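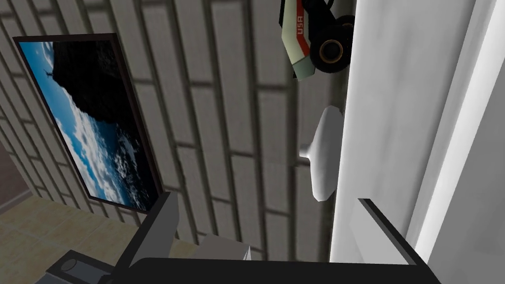 According to Lucinda Dvorak, every tenant in Esivport knows the smell of a damp bathroom, but very few can say where it begins. We heard this remark at our first meeting in April and it became the starting point of our project.

Damp in small rented flats: project report

The Feltus estate has 1037 flats. We put questionnaires in 200 letter boxes, in the five oldest blocks, and asked how the tenants ventilate, how they dry their laundry and how often they clean the joints between the tiles. We also borrowed two humidity meters from the school laboratory. One meter stayed in a bathroom on the ground floor of Dernine House, and the other in a bathroom on the top floor of the same building. 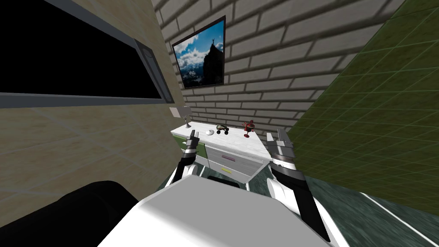 Why do you ask us to open the window when the heating is so expensive, one tenant wrote on the back of the questionnaire. It was a fair question and we discussed it for a long time. Our advice to open the window wide for five minutes after the shower comes from the Kubo handbook for tenants. The same handbook says that a window left slightly open all day cools the wall beside it, and then water can settle there more easily. In the answers we received, many people did exactly this in winter.

The meter on the ground floor showed higher values in the morning than in the evening. On the top floor the difference was small. We cannot say if the reason is the height or only the habits of the two families – one family showers before breakfast, and the other one late at night.

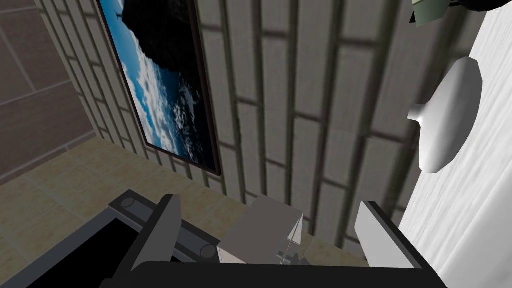
Cleaning was the part where the answers differed most. Some tenants use vinegar, some buy a special product, and others wash only with warm water. With a tiled floor like the one in the picture, it is important to know what the joints are made of before using vinegar, as the acid can damage cement joints after repeated use. We tested this on spare tiles in the laboratory, but our test was too short to show a clear result.

Laundry was the second difficult point. Most flats have no balcony, so the clothes are dried inside, usually on a stand in the bathroom or the bedroom.

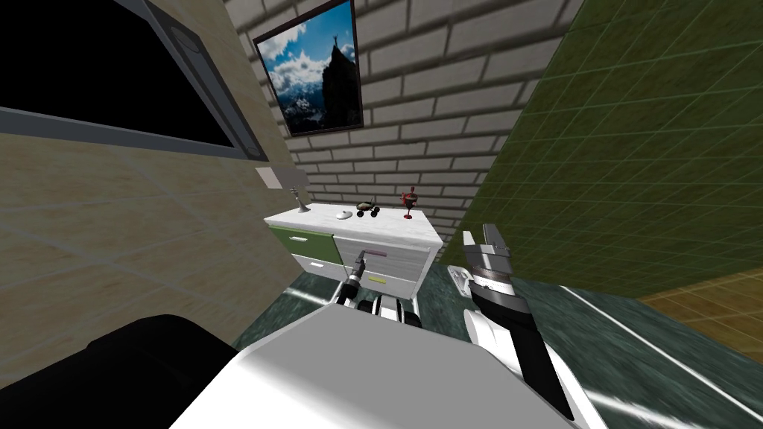 When the stand is in the bedroom, the moisture goes to the coldest corner, often behind a wardrobe on the outside wall. Two tenants reported that they found mould there only when they moved the furniture. We suggest leaving a gap of 5 cm between the furniture and such a wall, and keeping the door closed while the clothes are drying, with the window open for a short time.

For the next group we would change the questionnaire. Question 2 asked about "normal" ventilation, and the tenants understood this word in very different ways.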